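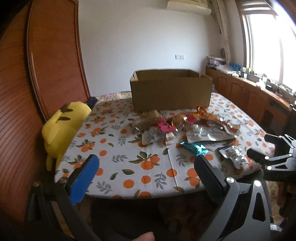

The snack order finally got sorted this week. I order once every few months, mostly dry stuff that keeps, and split it with Sayaka, who pays for half and eats more than half. The total came to 281 with shipping, a little over what we agreed on. I do the sorting on the dining table with the citrus cloth on it, the one with the oranges and gray sprigs, and I still haven't ironed out the fold line. The big cardboard box goes at the far end and the packets go in front of it. The pink wrappers are mine. The teal one is for Gonzalo, who asked for it back in September and has probably forgotten.

Anything opened goes in a jar the same day. Grainy things get the tall jar. I used to clip the bags shut, but they went stale in the cupboard over the stove, so I moved everything to the hall closet.

Next order I'm setting the limit at 130 each.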